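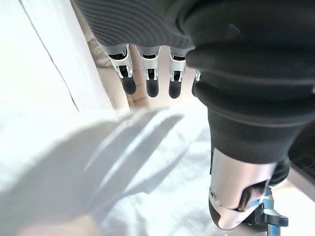
Ullstead Allotment and Gardens Society
Minutes of the general meeting, 18 May 2025, held in the Tirniver Road hall

In the chair: Marcelino Figueroa
Minutes taken by the secretary, who asks that corrections be sent in writing this time.

1. Minutes of the last meeting
Agreed, except that the words "broad support" under the water item were struck out. Two members had spoken for it and one of those had left early.

2. Water supply
The chair reported that the offer from Guvex for a new pipe and four standpipes still stands. The price has not changed since November. The chair called this good news. It was pointed out from the floor that the price was too high in November as well.

The offer says the new pipe will "reduce losses substantially". A member asked what the losses are now. The chair said they had not been measured. The member asked how anyone could know they would be reduced, substantially or otherwise. The chair said the firm had a lot of experience. This was noted, though the secretary would have preferred a figure.

Resolved: to read the meter last thing at night and first thing in the morning for a fortnight before anything is signed. Mr Figueroa to ask Guvex if the price will hold for 90 days.

3. Plot rents
Proposed that the rent for a full plot go up to £44 a year from the autumn. The rent was last raised in 2023, when members were told the rise would see us through for a good while. It was asked how long a good while is. No reply is recorded.

The proposal was carried, with a request that the accounts be sent out before the next rise and not after it.

4. The bottom hedge
The hedge along the lower path was to have been cut in the winter by the contractor, Rocha. Part of it was. The invoice is for all of it. The chair said he had spoken to them and that they were "very positive". The meeting did not think being positive would cut the hedge. Payment is to be held back until the far end is done, and the nesting season means that won't be soon.

5. Compost scheme
A paper was handed round proposing shared compost bays by the gate. It claims the bays would take over 90 barrowloads a season and "pay for themselves". Several members doubted both halves of this. The last shared heap was mostly bindweed and a length of carpet, and the person who put the carpet there has never come forward.

After some talk it was agreed to try one bay — one only — and look at it again when the plots are put to bed for the winter. 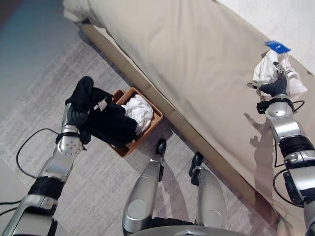
Will plot holders have to use the shared bay?
Members can go on composting on their own plots as they do now. The bay is for those who want it, and it carries no extra charge.

6. Any other business
The padlock on the top gate is stiff. Oil was suggested, as it was last time.

A member asked if the summer open day is going ahead. The chair said it was pencilled in. The member asked who was running it, and the chair said he had hoped somebody in the room might be. The item was carried over.

The notice board glass has still not been replaced. Notices will go up inside the hut until it is.

7. Next meeting
To be fixed once the meter readings are in.

Contact the secretary | © Ullstead Allotment and Gardens Society | Back to top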